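过家家小物图集
首页 / 图集 / 桌上厨房

介绍

玩具厨房里的小东西收了几年,零零散散塞在几个抽屉里,一直没有好好理过。三月里腾出一张白桌子,把吃的、装的、盛的分批摆上来看,看一批记一批,攒成了这一页。登记本上现在是187件,连盖子、门扣这类单独算的小件也在里面。

本页按桌上的摆法分组,每组写一两行,多的写几行。来源写得出的都写了,写不出的就空着。尺寸不逐件标注,需要的可以看登记本那一页的表格。

分组依次为:水果、点心、蔬菜、盘子和碗、收纳、柜子、锅具、纸盒与罐头、杂件。最后附清洗和存放的办法。

水果

苹果红色,带一点黄,顶上有小果柄。果柄是最容易断的地方,收的时候柄朝上,不和别的东西叠放。

香蕉黄色。因为形状弯,平放在格子里总占一大块地方,后来固定斜靠在收纳盒的内壁上,省地方,拿的时候也顺手。

橙子和柠檬是同一批从Uver的清仓页面买来的,颜色偏深,两样放在一起要看表皮的纹路才分得清。柠檬底下有一处接缝,开过一次,用白胶粘了回去。

葡萄一串,塑料的,颗粒会掉。掉下来的用小袋子装好,和葡萄放同一格。

草莓没有绿叶的有几个,叶子是后来丢的。孩子们摆蛋糕的时候专挑没有叶子的用,放得平。

点心

切块蛋糕一块,淡黄色的蛋糕身,上面一层橙色,边缘是波浪形的,做的是水果还是奶油说不准,登记本上写的是“橙色面”。这一块摆得最多,桌子中间一般都留给它。

黄色方块一个,立着放,比宽略高一点。买来的时候和蛋糕不在一个袋子里,颜色接近,就归到了点心。玩的时候当过蛋糕胚,当过豆腐,也当过奶酪。

甜甜圈、曲奇、蛋卷各有几样,其中曲奇是Bañuelos那一套里的,印花比较细,摸久了会淡。蛋卷中间是空的,容易进灰,擦的时候用棉签。

面包类单独装了一盒。吐司片最薄,夹在别的面包中间会被压弯,所以竖着插在盒子边上。法棍太长,盒子盖不上,只好斜放。

点心组里缺一块三角形的巧克力蛋糕。登记本里有它,东西找不到,先留着那一行。

盘子怎么用

盘子摆在桌子右边还是左边,试过几种。用右手的人拿起点心顺势往右放,所以浅盘最后定在右边,收纳盒定在左边。盘子和点心之间留一只手掌宽的空当,放下去的时候不会碰倒旁边立着的东西。

盘子太浅也有麻烦。圆的东西放进去会滚,苹果放在盘沿上就往外跑,扁的、方的就稳得多。所以练习摆盘的时候,先放方的,再放扁的,最后才轮到圆的。

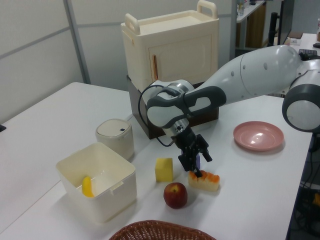
圆的东西也可以在盘底垫一小片不织布,剪成比盘底小一圈的圆片,颜色选和盘子接近的。垫了以后苹果和橙子都停得住,葡萄还是不行,葡萄归碗。

碗有深浅两种,深的装葡萄、豆子和碎小的配件,浅的放切开的水果。碗摞起来收,摞的时候中间隔一张纸,底圈就不会在下面那只碗里磨出印子。摞到第5只就容易歪,再多的另起一摞。

盘子和碗

浅盘粉色,表面反光明显,落了指印很容易看出来,用软布蘸清水擦就可以。

方盘两只,米白,边角圆。原本是当托盘买的,用的时候多半拿来盛面包。

鱼盘一只,椭圆形,Holtura的旧款。盘沿有一圈蓝线,掉了一小段。没有补,补的颜色总对不上。

小碟子一叠,放酱料用。酱料是用不织布剪的圆片,红的当番茄酱,黄的当芥末,绿的本来是给别的玩具做的垫子,大小刚好,就一起用了。

蔬菜

胡萝卜、茄子、青椒、玉米、蘑菇。胡萝卜是能切开的那种,中间用魔术贴粘着,切的次数多了会粘不住,换过新的贴。换贴的时候旧胶要刮干净,不然两半合不拢,中间会有一道缝。

玉米的外皮是分开的,套上去是带皮的,取下来是剥好的。外皮单独登记,不然每次清点都对不上数。

青椒和番茄的大小差不多,形状也近,摆在一起好看,收的时候却常常混在一格。现在红的一格,绿的一格,只按颜色分。

蘑菇最轻,风扇开着的时候会被吹跑。夏天摆桌先放蘑菇以外的东西。

收纳

收纳盒米色,敞口塑料盒,右边沿上有一个小凸片。水果一般进这只盒子,别的吃的看当天桌上剩多少地方。盒子没有盖,落灰快,不用的时候倒扣着放。

迷你小桶一个,米色圆筒形,带盖,盖顶有一小块深色的方钮,样子像缩小的垃圾桶。本来想拿来装掉下来的葡萄粒,试了一下,盖好以后常常忘了里面有东西,就改成空着摆在桌上,充当厨房的一角。

编织篮子一只,棕色,放在桌子靠人的这一边。篮子口大,适合“买菜”的时候用,东西从篮子里一件一件拿出来摆到桌上。编织的缝里会勾住毛线和不织布的边,带流苏的东西不往里放。

抽屉里的分格是用纸板做的,纸板来自装锅具的纸箱,裁成条,开口对插。纸板用久了会软,一年左右要换一次。塑料分格也买过一套,格子太小,香蕉和法棍都放不进去,退了。

标签贴在抽屉侧面,正面不贴。正面贴过,孩子喜欢撕。

柜子

玩具小柜子米色,顶上有两处凸起的提手,门上一条细细的橙色竖把手,摆在深棕色的木底座上。柜子放在桌子靠后的位置,前面的东西拿起来不会碰到它。

底座是后来配的。桌面滑,光放柜子的话开门时整个柜子会跟着往前走,放到底座上以后好一些。底座和柜子之间没有粘死,搬家的时候分开搬。

门平时关着。里面放什么看当天的玩法,有时是盘子,有时是罐头,有时就空着。练习收拾的时候,约定是最后一步才关门,关门以后就不再往桌上拿新的东西。

另有一只双门柜,高一些,收在墙边的架子下层。铰链有一边松,门会自己慢慢打开,暂时用橡皮筋拢着。还没找到合适的小螺丝,五金店最小的也粗了一号。

锅具

平底锅、汤锅、蒸锅各一,锅盖和锅分开登记。汤锅的盖子能盖住蒸锅,反过来不行,收拾的时候常常弄错,错了也不要紧,只要都有盖就算收好。

铲子、勺子、打蛋器挂在一根横杆上。打蛋器的丝变过形,用手指一根一根捋回去,捋完不太圆,还能转。

灶台是纸板的,自己画的火圈,面上贴了透明胶。透明胶贴的时候起了泡,拿针扎了再压平,近看能看到针眼。

砧板有一大一小。大的那块背面写了字,是以前在学校里用过留下的,擦不掉,摆的时候正面朝上。

纸盒与罐头

牛奶盒、果汁盒、鸡蛋盒,都是按真盒子缩小折的。折的图样来自Cament的一份旧册子,册子开本小,先放大再打印在厚一点的纸上。纸太薄折出来会鼓,太厚折痕会裂,试了几种以后固定用一种卡纸。

鸡蛋盒能放4个蛋。蛋比格子稍大,塞进去要用一点力,拿出来反而容易。后来的蛋都换成小一号的。

罐头是木头圆柱外面包纸,纸上自己画了标签:玉米、黄桃、番茄。黄桃那一罐画得最好,摆的时候总在最前面。番茄的红色印出来偏橘,重新印过一次,还是偏橘。

调料瓶和罐头放在一层。盐和糖的瓶子一样,只能看瓶底的字,玩的时候谁也不看。

杂件

围裙、隔热手套、小毛巾。毛巾用旧毛巾裁的,四边锁过,洗过以后会缩一点。

收银的小钱币一袋,纸的和塑料的混在一起。塑料的滑,掉到桌子下面不好找,摆桌的时候不放钱币,另找一张小桌子。

菜单是折页,用铅笔写的,改了很多次。蛋糕的价钱一直是最贵的。

小旗子、牙签大小的签子,只在大人看着的时候用,收在最高的一格。

费用

到三月为止,登记本上记下的花费合计2,204元。其中最大的一笔是柜子,其次是锅具。水果和点心多是零买,单价低,次数多。别人送的不计价,在备注里写一个“赠”字。自己做的只记材料钱,卡纸、不织布和白胶分开记。

运费从去年起才单独列一栏,之前的都混在货款里,没有办法拆出来。

清洗

硬的塑料件用温水加一点洗洁精,软刷刷过,清水冲净,铺在毛巾上晾。有接缝的东西不要浸泡,水会从接缝进去,很久都出不来。橙子就是这样,摇起来里面有声音,放了两个星期才没有。

软的、吸水的东西尽量不用水。先用粘毛滚筒滚一遍,滚不掉的用拧干的湿布点着擦,不要搓。颜色浅的点心沾了手印看得很清楚,拿之前先洗手最省事。

木头的用干布。纸的只能掸灰,脏了就重新折。

篮子拿到窗口拍一拍,缝里的灰用旧牙刷扫。扫的方向顺着编的方向,逆着扫会起毛。

不用酒精擦印花和上色的地方。试过一次,曲奇的印花掉了一小块。

存放

常用的放在桌子旁边的抽屉里,上层水果,下层点心和面包。少用的进箱子,箱子外面贴一张清单,清单照登记本抄,改动的时候两边一起改。

避开太阳直晒的位置。浅黄和米色的东西晒久了颜色变深,和没晒过的放在一起差别很明显。窗边那一格原来放奶酪和鸡蛋,现在改放锅具。

软的东西上面不压重物。蛋糕单独一格,旁边塞一点纸巾,不让它来回滑动。立着的放立着的位置,收的时候怎么放,下次拿出来就还是那个形状。

梅雨季之前把纸盒全部收进带盖的箱子,里面放干燥剂。干燥剂用布袋再套一层,袋口缝死。

摆桌的顺序

先摆柜子和底座,靠后。再摆收纳盒和小桶,在左。然后是篮子,靠近坐的人。盘子在右。最后才放吃的,吃的往中间放,高的在后,矮的在前。

收桌子的时候倒过来,吃的先进盒,盘子擦过再收,柜子最后搬。桌面用湿布擦一遍,等干了再铺别的东西。

桌上一次不放太多。放满了好看,手却没有地方去,拿一样要碰倒两样。空出来的地方比东西占的地方大一些,摆起来刚好。

补充与更正

水果一组里,柠檬的登记号原先写重了,已改。

双门柜的高度原先写成了宽度,表格里已经对调。

鱼盘的来源原先写的是Uver,翻到旧包装以后改为Holtura。

三角形巧克力蛋糕仍然没有找到。

四月打算整理小勺子和杯子,整理完另开一页。杯子里有几只把手断了,粘好再摆。

返回图集目录
上一页:抽屉里的纽扣
下一页:登记本表格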